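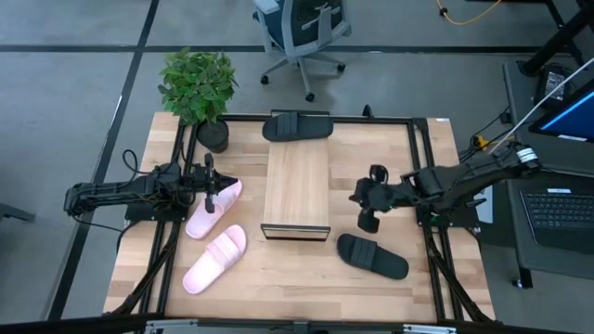
Wekimen Two-Arm Bench
Posted in March by the Wekimen equipment desk

The most expensive part of a two-arm bench is whichever part you forgot to put in the budget. We sell the bench as a kit: black aluminium extrusion frame, wooden top, two base plates and two arms with parallel-jaw grippers. Everything after that is your affair, and everything after that is what people ring us about. Sorting jobs need things to sort, and a pair of pink slippers and a pair of black ones will do as well as any costly test set. A wooden block in the middle gives you a left side and a right side. The plant in the round black pot is an optional extra we have so far failed to price.

What you pay

Bench frame and top, ready to bolt together: 930. Arms are quoted separately through Canpolat, our supplier, who would rather see your floor plan first. The last complete bench we sent to Dandton carried 1,241 in additional items, mostly cable, brackets and a second desk for the computer that was going to "fit on the end somewhere".

What to plan for

Leave room on both sides. The arms mount on opposite rails, facing each other, and someone will need to get at each base plate with a spanner. Allow for a desk, a monitor and a chair. Put cable ties on the order now, as you will only end up borrowing them from another department and never giving them back.

Spare gripper fingers come in packs of 2. Buy a pack. You may consider this pessimistic until the first time a gripper meets the tabletop at speed.

Delivery is 40 working days from a signed order. An order that is "basically signed" takes longer.

Related items

Detov cable tidy, long
Gripper fingers, slim, black
Base plate, single
Replacement wooden top
Canpolat arm quotation form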